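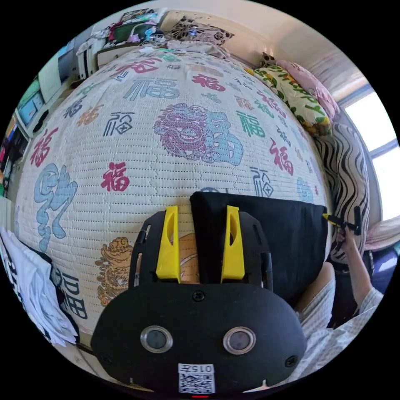 The Case for Folding on the Bed

Summer bedding, black laundry and the pleasure of a big flat surface

I have folded laundry on kitchen tables, on the tops of dryers, on an ironing board that wobbled and once on the hood of a parked car (it was a lovely afternoon and I was in no hurry to go in). None of them comes close to a bed. A bed is wide, it's the right distance from the closet, and nobody has left a coffee ring on it. Put a woven summer mat over the mattress and it gets better still, and that mat is what I really want to talk about.

If you didn't grow up with one, a summer mat can look like an odd thing to put where a sheet should be. It's flatter and firmer than a sheet, with a fine ribbing you can feel under your palm, and it goes on the bed when the nights turn sticky. In my apartment in Becerra that means June. The comforter goes up to the top of the closet, the mat comes down, and the whole room seems to let out its breath.

Mine are plain. I have a straw-colored one and a gray one, both sensible, both a little dull. So I am completely smitten with the cream mat on this bed, which has 福 printed all over it, in red, blue, green, black and orange, with dragons in between! The character is pronounced fu, and it means good fortune, or blessing. You'll see it on doors at the New Year, usually on red paper, sometimes hung upside down as a pun on luck arriving. To sleep on a whole field of it all summer strikes me as wonderfully greedy. The big pink-and-blue dragon near the middle is my favorite, though I could be talked into the golden one.

Folding something black

Now, the laundry. Black cloth is the hardest thing in the basket to fold well, and I'll defend that against anyone. On a dark comforter you lose the edges completely. Every hem melts into the one beneath it, and you find out you've matched a side seam to a sleeve only when you hold the thing up. On a pale mat the outline is as crisp as a paper cutout. You can see where a corner has wandered, and you can nudge it back before the next fold locks the mistake in.

The ribbing is a help, too. I line up the bottom hem with one of the ribs and use it the way you'd use the lines in a notebook. And a firm mat doesn't sink under your hand the way a comforter does, so smoothing a crease outward really moves the crease, all the way to the edge and off.

My own order for a black T-shirt goes like this. Lay it face down and pull the shoulders square. Sweep both hands from the middle to the sides. Fold one side in, sleeve back on itself, then the other. Stop there and look, because a long dark rectangle is the moment of truth: if it's even from top to bottom, the last two folds take care of themselves. If it isn't, open it up and start over. It costs you a few seconds and you won't have a crooked stack glaring at you from the shelf.

Pinch the fold at its two ends and carry it over in one go. I used to drag from the middle and wonder why I got a ripple every time.

Make room first

The one real drawback to a bed is that it comes with bedding. I push the pillows to the wall and let them pile up there, and I've stopped apologizing for how they look together. Yellow-and-green flowers next to pink, with zebra stripes underneath? Yes, please! A bedroom where every cushion came out of the same package makes me feel like I should check out by eleven. Mixed pillows have arrived one at a time, from different years and different moods, and they keep a room from taking itself too seriously.

Daylight is the other thing worth arranging your chores around. Ceiling bulbs flatten black fabric into a single shape, but light from a window beside the bed catches every wrinkle and every bit of lint. I fold in the morning now, at nine or so, before the sun has moved off the mattress. If you can only do it at night, set a lamp low and to one side.

And then there's the shelf. Every home has one, a white shelf or a chair or the end of a bench where clothes and odds and ends collect until somebody deals with them. I've come around to thinking it's useful, as long as the pile goes down now and then. I take from the top, fold what I pick up, and quit when the song or the radio show is over. Some days that's the whole heap and some days it's 3 shirts.

Looking after the mat

Care is easy enough, but it depends on what the mat is made of, so read the label before you do anything wet. My straw-colored one gets wiped along the weave with a well-wrung cloth and dried in the shade. The gray one came from Jostberg, a little housewares store in Ustalach with a terrific back room, and its tag allows a gentle hand wash. I hang it over two lines so it doesn't crease down the center.

Roll a mat for storage, never fold it. Mine go into a long cotton bag from Asinstead, drawstring at one end, and live behind the bedroom door until the weather turns. A sheet of tissue rolled in with a printed one keeps the colors from rubbing. I haven't needed the tissue so far, with my plain pair, but I've already bought a packet. There's a cream mat with dragons out there somewhere, and I intend to be ready for it.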